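Briltville Film Society
Repertory Season: Progress Report to the Dunstan Fund
1 Feb 2018

You asked for a plain account of how the old-movie season is going at the halfway point, so we have left out the quotes from happy patrons. Any theater can find a few of those.

We have shown 46 of the 59 titles promised in the application. Total paid admissions stand at 483. The application predicted a good deal more, and we said when it was drafted that the prediction looked like wishful thinking. It was based on one sold-out night of a monster double bill, which is a poor guide to how many people will leave the house for a silent western in sleet.

The seats in the Mellholm screening room number 50. We have filled them twice, both times for comedies that most of the audience already owned on disc. The season was supposed to bring in people who had never seen these movies. We doubt that it has, and our ticket stubs can't tell us one way or the other.

The Jomell projector works. The sales material promised a picture "as the director intended," and we would like to know which director they asked. Dark scenes still come out gray, and the two noir weekends suffered for it. A second visit from the installer changed the menu language and little else.
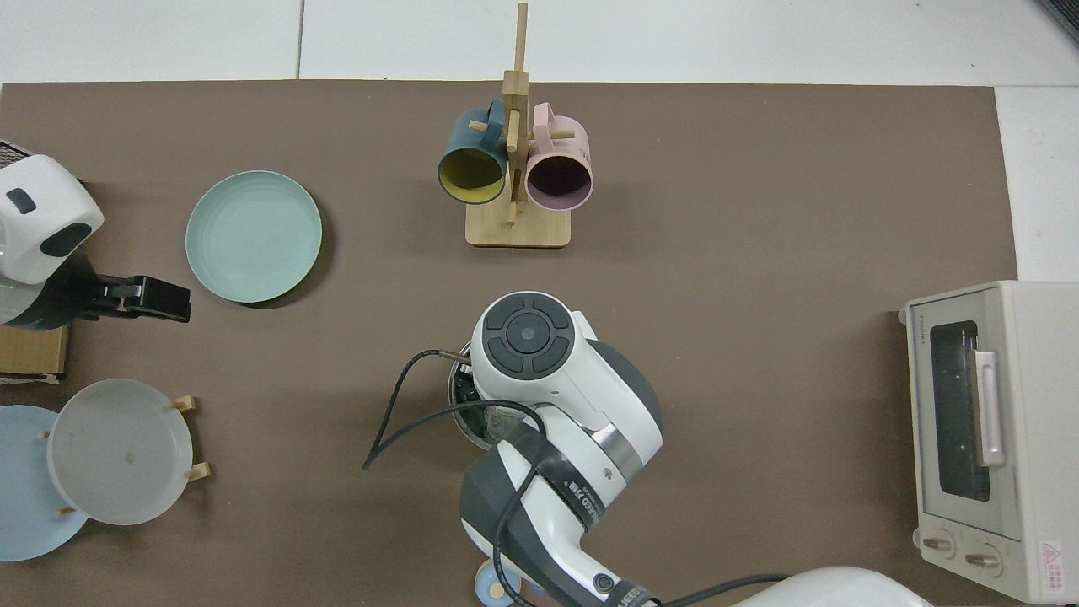 Page 2

On the printed program notes, we are less gloomy. People take them home, and a few have written in to argue with the essay on remakes, which claimed that a remake is nearly always better than its reputation. We don't believe that either, but the letters were good and we ran two of them.

The talks after the movies should be dropped. Most of the audience heads for the parking lot during the credits, and those who stay want to discuss the ending of some other picture. The money left in that line would be better spent on rental fees, which went up again when two distributors changed their terms.

The remaining titles will be shown by June. We are not asking for an extension. We are asking that the attendance target be replaced with one that fits the room, and that any decision on a second season wait for the final figures.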